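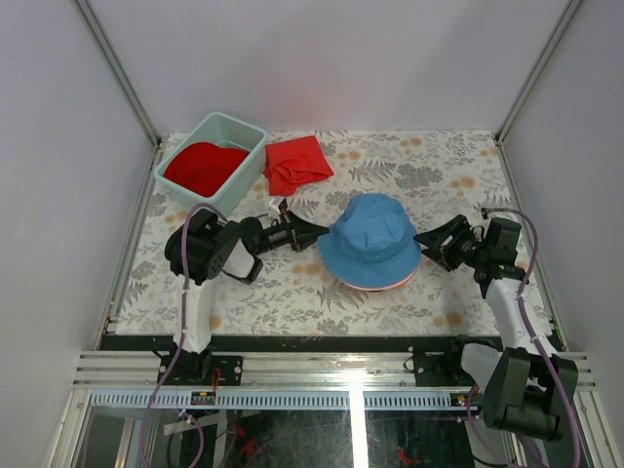 Razia Mirani had been told the new proxy was called Manen and that she would not notice it. She noticed it at ten past nine, when the payroll site came up in Norwegian.

"It's picking an exit," said Zinhle Le Roux from IT, leaning over her shoulder. "It finds the fastest route out of the building."

"Through Norway?"

"Norway's very quick."

By eleven the whole of the Veston office was abroad. Accounts had been refused by their own bank. Kakakhel in Sales, who only wanted the cricket, was told it was unavailable in Paraguay. Razia rang the helpdesk, which was Zinhle, and listened to 2 minutes of flute music before Zinhle picked up at the next desk but one.

"There's a list of servers," Zinhle said. "Around 300. I'm testing them."

"How many work?"

"59. Well, they answer. One of them answered with a recipe."

The firewall had been bought in November, at a price that made the managing director fond of it. It blocked games, gambling, the word "breast" in any poultry order and, for most of the spring, the firewall's own help pages. Manen was there to get round it. Head office had paid for both and saw no difficulty.

After lunch Zinhle built a tunnel. She drew it on the back of a delivery note, a long pipe with a padlock at each end and a small unhappy face in the middle.

"Who's that?"

"You. You're the traffic."

At twenty to four the payroll site loaded, in English, with a green tick. Razia typed her password. The site thanked her and said that, as she seemed to be signing in from a ship, it would need to send a code to her desk phone.

The desk phones had gone over to Manen as well. Somewhere at sea, one of them began to ring.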